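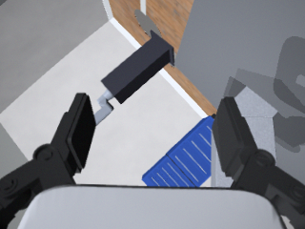 The wrist camera and the handle problem

21 August was my first day back after the holiday, and I found that the long simulation run was finished. I want to write down the result while I still remember why we did it.

Our question was a small one. When a policy learns to reach for a handle, how much does it need the view from the wrist? Máté always said that the outside camera is enough if you give it enough data. I believed the opposite, but I had only a feeling and no numbers.

So we made two versions of the same training. Both got 2000 simulated demonstrations of the same task: come to the handle, close the two fingers on it, pull. The first version saw only the outside camera. The second saw also the wrist view, where the fingertips are always in the same place in the image and the rest of the room turns behind them. Everything else we kept equal. We changed the room for every attempt – walls, floor, furniture, colours – so that the policy could not simply remember one kitchen.

Then we tested each version 200 times in rooms which were not in the training. The outside camera alone opened the door in 59 of them. With the wrist view added, the failures at the last few centimetres became much more rare, and this is where I had hoped to see the difference. The approach from far away was nearly the same for both.

Now the part that I like less. Hajnalka looked through the failed attempts of the wrist version one by one, and she noticed that many of them begin well and go wrong when the handle is dark and thin. The gripper is also black, and I think the network mixes up the edge of the finger with the edge of the handle. I can't prove this yet. We tried a lighter colour on the fingers in seven rooms, and it looked better, but seven rooms is not a result and I will not put it in a table.

One more thing for people who want to repeat this: check the friction of the fingertips before you start. Ours was too high in the first week, and the policy learned to open doors by pressing on the handle from one side. It was quite good at it, too. We had to throw away all these runs.

In October we will move to the real arm, if Sinan has the mount ready. Until then I will repeat the test with different finger colours, this time with the full set of rooms. If you have tried something similar, please write to me, also if it did not work.

Etelka Lakatos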